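How a robot gets its examples

A robot does not know how to pack a small case. It has to be given examples, and people make them. At Clumedon, Edeltraud Hämmerli's team works at a plain white table. The person wears gloves with a controller strapped to each hand.
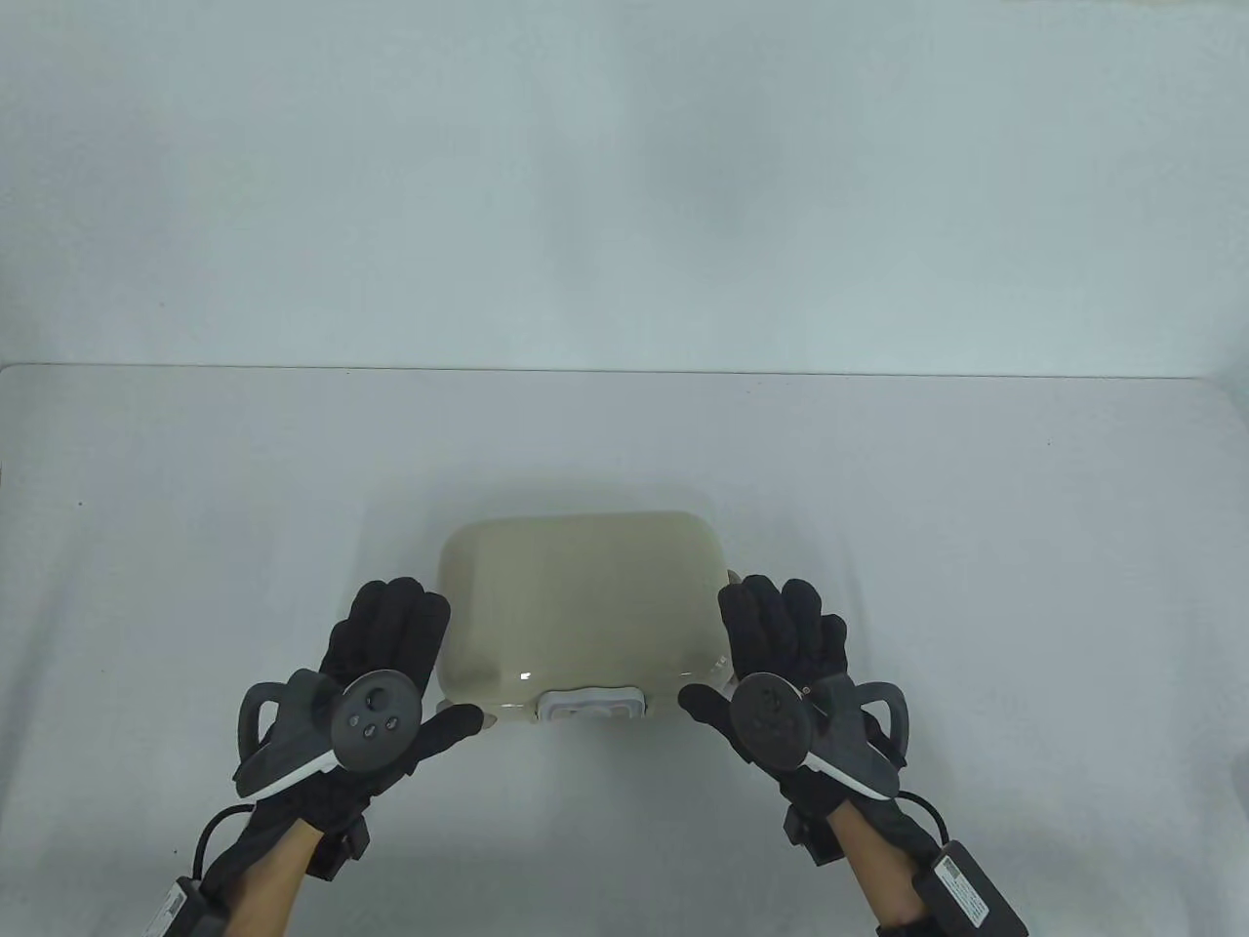 One go at a job, from start to finish, is called an episode. The computer stores where the hands were at each moment — and what the camera saw. The job called Narden has 394 episodes so far. The target is 4000.

The things on the table are moved between episodes. If a cap always lay in the same spot, the system might learn the spot and not the cap.

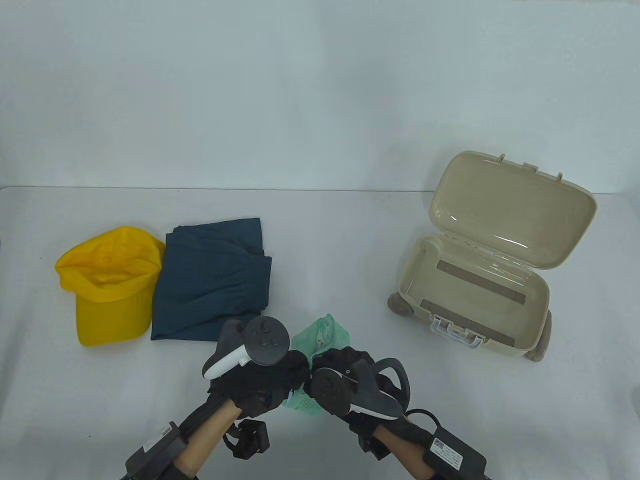
Episodes with mistakes are marked by hand. On Monday the team checked 565 and set 107 aside.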